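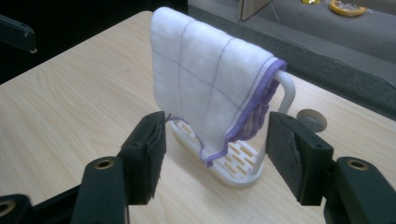
Ernthorpe Sports Injury Clinic
Treatment room and rehab area, monthly safety checklist, with comments
Checked by Malathi Palaniappan, Thursday morning, before the first runners came in

1. Floor and walkways. OK.
The mat by the parallel bars has been lying flat all month, which is a relief to those of us who kept catching a toe on it. Please carry on rolling the foam rollers back under the bench when you finish.

2. Treatment couches. OK, with one note.
Couch 2 goes up and down nicely. Couch 1 still groans a bit near the top, and Gwilym has promised to look at the hinge. The label says 159 kg and we must stick to it, even for the rugby lads who like to sit on it in pairs!

3. Ultrasound machine (Sokero, asset no. 2697). OK.
Lead and plug sound, test sticker good until April. Wipe the head between patients, please, and again at the end of the day.

4. Towels and cloths. OK.
Fresh one for every patient, folded ones kept away from the used pile, and nothing damp put back in the cupboard overnight. I know I say this every month, bless you all for putting up with me.

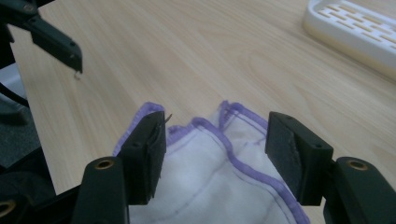

5. Ice and heat packs. ACTION.
Two gel packs have split along the seam and have gone in the bin. Vignesh is ordering 6 more from Comine. The freezer thermometer was reading properly once I had moved the peas off it.

6. Resistance bands. ACTION.
The green ones are getting tired. Hold each one up to the window and look for little nicks near the handles, as that is where they go first, and a band snapping back at someone halfway through their calf raises is not a pleasant thing.

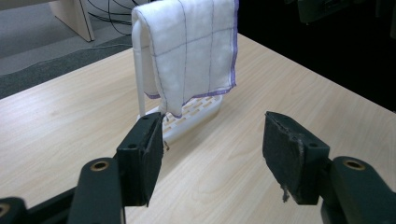 Parvathi has put £300 aside for new bands and a wobble board, so do tell her if you have a favourite length before she orders.

7. First aid box. OK.
Plasters topped up, eyewash in date.

Next check: Kumaresan Kartha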